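Open-Date Marking and Stock Rotation in Small Supply Rooms
Speaker notes, Kenza Bouazza
December 21, 2023

Slide 1. Title

Introduce self. Work at Prerker, supply and storage group. The talk covers consumable liquids and powders in original packaging: cleaners, reagents of low hazard, lotions, lubricants, adhesives. It does not cover controlled substances or refrigerated stock. Questions at the end, except for terms, which people should ask about right away.

Slide 2. Terms

Four dates get mixed up in most supply rooms. Define each before going on.

Manufacture date. Printed by the maker, sometimes as a lot code only.
Expiration date. Applies to the sealed container under the stated storage conditions.
Receipt date. The day the item entered the building. Says nothing about age.
Open date. The day the seal was broken. Written by the user.

A fifth date, the discard date, is calculated. It is the expiration date or the open date plus the period after opening, whichever comes first. Many containers carry an open-jar symbol with a number of months. Read the symbol aloud if the projector is poor.

Slide 3. The baseline survey

We went through two rooms, the main one at Prerker and the smaller one at Elham. Total 2155 containers. Of these, 234 were past the expiration date printed on the container. That figure is for printed dates only. We could not calculate discard dates for opened containers with no open date, and they are not in the 234.

If someone asks for a breakdown by room: the survey sheets used different category names at the two sites, so the split is not reliable by category. By room it is available on request.

Do not present the ratio as a failure rate. An expired container that is sealed and on a quarantine shelf is counted the same as one in use. The survey sheet had no column for this. The revised sheet does.

Slide 4. Where the process breaks

Receiving was in fair order. Items were entered in Rernumar on arrival and the receipt date was filled in. Problems started at the point of use. A container leaves the shelf, goes to a bench, is opened, and is put down with other items. The record still shows it as sealed stock. 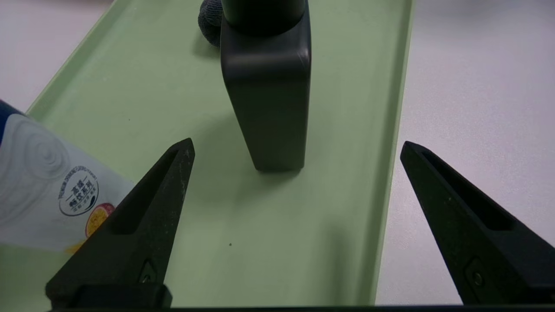 The second weak point is return to shelf. An opened container is often put back in front of sealed ones, which is right, but with the label turned in any direction. The next person takes whichever one is easiest to reach. In rooms with deep shelves this is usually a newer, sealed container, and the opened one moves backward over time.

Third weak point: partial containers being combined. Two half-full containers of the same product become one full one. The lot number of the second is lost and the open date of the first no longer applies. The rule is no combining. Say this slowly. It is the item most often argued over, and the argument is always shelf space.

Slide 5. Writing the open date

Format: two-digit year, two-digit month, two-digit day, in that order. It sorts correctly and cannot be confused between US and European order.

Position: on the body, never on the cap. Caps get swapped between containers of the same size. A date on a cap follows the cap.

Do not write over the lot number, the expiration date or any hazard text. On small containers there may be very little free area. Use a flag label there, folded on itself so that both halves stick together and the tail stands out from the body.
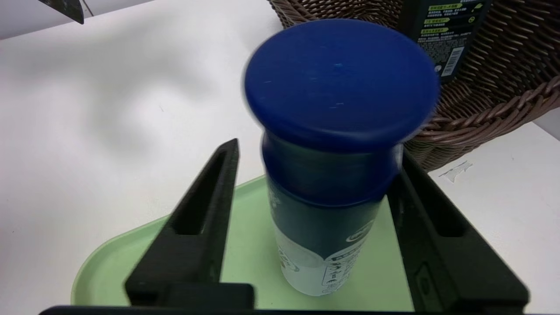 Ink: solvent-based permanent marker on film labels, pencil or ballpoint on paper labels. Water-based markers smear on film. We tested Tazi film labels and a plain paper label side by side on containers wiped daily with dilute alcohol. The film labels stayed readable for the whole test. The paper ones lost their edges first, then the writing. The test was small and was meant to settle a purchase, so please do not quote it as more than that.

Surface prep: wipe and let dry for 10 seconds before sticking. Curved surfaces need the long side of the label running around the body. If the long side runs up and down, the corners lift on narrow containers.

Slide 6. Rotation order

First in, first out works only if every delivery has a later expiration date than the one before. Suppliers do not promise this. Use first expired, first out. Sort by printed expiration date on the shelf, earliest at the front. Opened containers go ahead of all sealed ones regardless of date, with one exception: if the opened container is past its discard date it comes off the shelf.

For lot codes without a plain date, look up the code once, at receiving, and write the date on the container. Do not leave this to the person at the bench.

In Rernumar the default pick list is sorted by receipt date. This can be changed under list settings, per room. It has to be set again after a room is renamed.

Slide 7. Staging area

One fixed place in each room for items that are out of the shelf but not yet put back. Bounded, so that it is obvious when something is in it. It should be cleared at the end of each shift. Size it to what people use in one session. If it is too large it turns into a second shelf with no record.
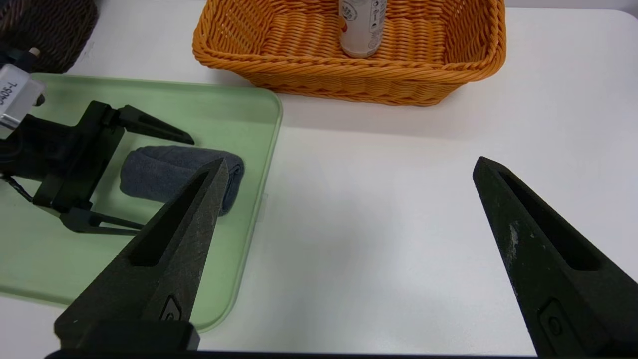
Quarantine is separate from staging. Quarantine holds anything past date, damaged, unlabeled or with an unreadable label. Items leave quarantine in two ways only: disposal, or a written release by the person responsible for the room.

Slide 8. Checks

Monthly: walk one shelf unit per room and compare with the record. About 5 minutes for a unit in good order, longer the first time.
Yearly: full survey, in June, with the revised sheet.

Record what was found before fixing it. If the checker straightens the shelf first, the check measures nothing.

Slide 9. Open points

Period after opening for products with no symbol. We use the supplier's written answer where we have one. Otherwise the room lead sets a period and writes it down.
Spray heads and pumps fitted after purchase. Unclear whether these change the period. No data.
Elham still has two numbering schemes on its shelves.

Slide 10. Contact and handout

The handout has the date format, the label position rules and the revised survey sheet. Leave this slide up during questions.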